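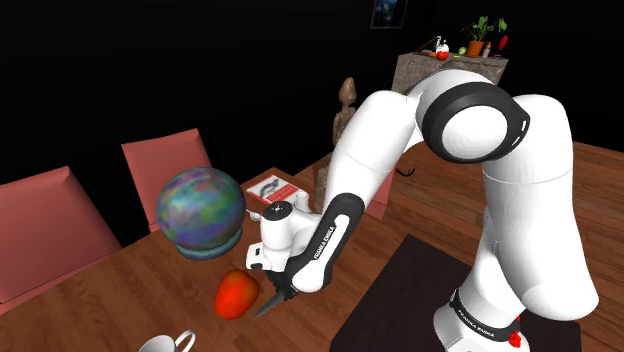

Leststead, 7 de junho de 2022 – A Hodadeo anunciou hoje a transferência da sua sede para Leststead, onde vai ocupar 2 pisos do edifício Amrani. A mudança faz-se por fases ao longo dos próximos 18 meses e prevê a criação de 100 postos de trabalho diretos.

A empresa desenvolve software de gestão de matrículas e comunicação para escolas. A decisão foi tomada em fevereiro, depois de avaliadas 4 localizações.

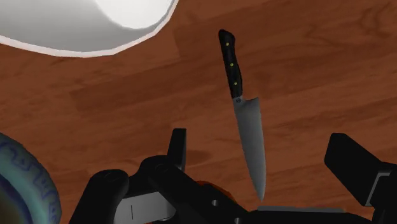
O acordo com o município inclui apoio à formação e uma redução temporária da taxa de ocupação, condicionada ao cumprimento das metas de contratação. As primeiras vagas abrem nas áreas de apoio ao cliente, programação e vendas. Os atuais trabalhadores podem optar pela mudança ou pelo regime remoto.

A Jutell, subsidiária da Hodadeo, mantém as instalações atuais e não é abrangida pela operação. Os contratos com escolas em vigor não sofrem alterações. 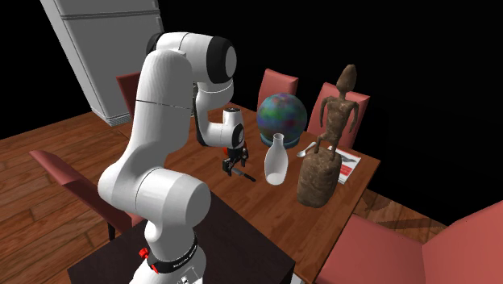 *Braço robótico branco numa zona de refeições, em ambiente simulado.*

As candidaturas são feitas na página de recrutamento da Hodadeo.

**Contacto para a imprensa:** Gabinete de Comunicação da Hodadeo, Leststead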